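Got back from the open afternoon at Flernine and I'm writing this up while it's still in my head. Kenneth Bautista had sent the invite round in the fall and I almost didn't go (long bus ride, cold feet, a flyer that promised "light refreshments"), but I've been curious about two-arm setups for ages and he said they'd let us get close to one. So off I went to Grondby with a notebook and a bag of tangerines.

There were over 5 rooms open, I think, and I only properly saw two. The first was mostly posters. The second was where they keep the cell everyone calls Ross, and I parked myself there for the rest of the afternoon!

Ross is a pair of jointed arms working over a table covered in black cloth. Lovely Tiongson runs it day to day, and she was wonderfully patient with my questions. The job it's on right now is furniture: a small white plastic table turned upside down, with legs that go into round sockets at the corners. It sounds like nothing. Then you stand there thinking about how you do it yourself, one hand steadying the thing and the other fussing with the leg, and you start to see why it gets a whole cell.

Lovely's setup routine was my favorite part, so I wrote it down as she talked:

- Cloth first. She smooths out the middle where the table sits and leaves the rest as it falls.
- Table next, underside up, always set down from the same side.
- Both grippers opened and closed a few times with nothing in them. She listens more than she looks.
- Then the cables. Each gripper has one, and she takes each arm slowly through its full reach and watches that the cable follows without pulling tight.

The cable check is there for a reason. Back in April one of them got pinched at the wrist, and the gripper kept dropping out every few minutes. Jiahui Lei spent two days looking for a software fault before she wiggled the plug. She told me this herself, laughing, and then showed me how she leaves a wide loop at the gripper now so the bend never lands on the connector.
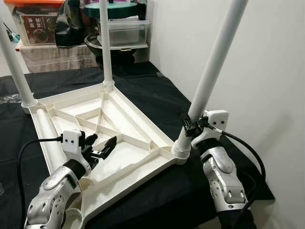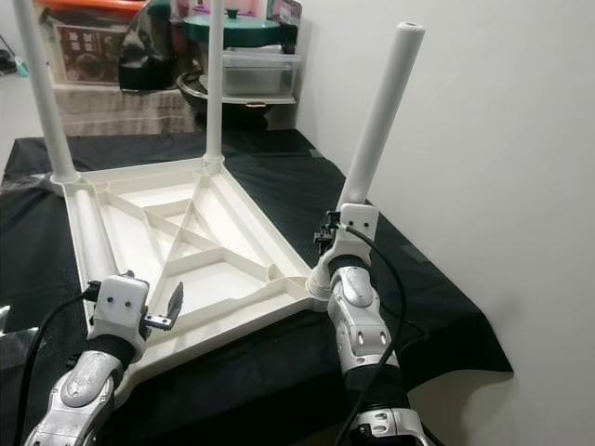 *Ross at work on the upside-down table, with the right gripper on one of the legs.*

What I hadn't expected was how much of the upkeep is about fingers. The gripper fingers pick up a sort of shine from handling smooth plastic, and then a leg that held fine in the morning starts to slide in the afternoon. Lovely wipes them down at lunch and again before she goes home, and swaps them after 1000 grips. The tally is kept in pencil on a card by the door, and it stood at 269 when I looked. I asked if the computer couldn't keep count, and she said sure, but she likes the card.

The legs themselves are a bit of a saga. You'd think straight down into the socket, a few turns, done. But if the leg goes in even slightly tilted the thread grabs wrong, and then you have a leg that feels tight and isn't. Ehsan Durrani let me try one by hand on a spare table and I crossed the thread on my first go, in front of 8 people. He was very nice about it. His trick is to turn the leg backward first until you feel a tiny drop, then go forward, and they're trying to get Ross to do the same. He says it's coming along but he wouldn't give me a date.

Repairs get logged in a fat green binder, and I got to flip through it over coffee. Mostly small stuff: a loose screw on a finger, a gripper module taken off and put back on, a joint that needed its zero set again after somebody leaned on it. Gualtiero Vitale wrote most of the early pages and his handwriting is terrible, so half the history of the cell is basically a secret between him and the binder.

I asked about the other arm too, the one that isn't holding a leg. The plan is for it to steady the table while the leg turns, and Ehsan thinks getting the timing right between the two is harder than either job alone. They want to try it with a heavier table from Sollen next, if the order ever shows up.

Refreshments were indeed light. The coffee was good, though, and I gave Lovely my last tangerine. Kenneth says they'll open up again in the spring, and I've already asked him to put me down for the morning slot so I can watch the whole setup from the cloth onward.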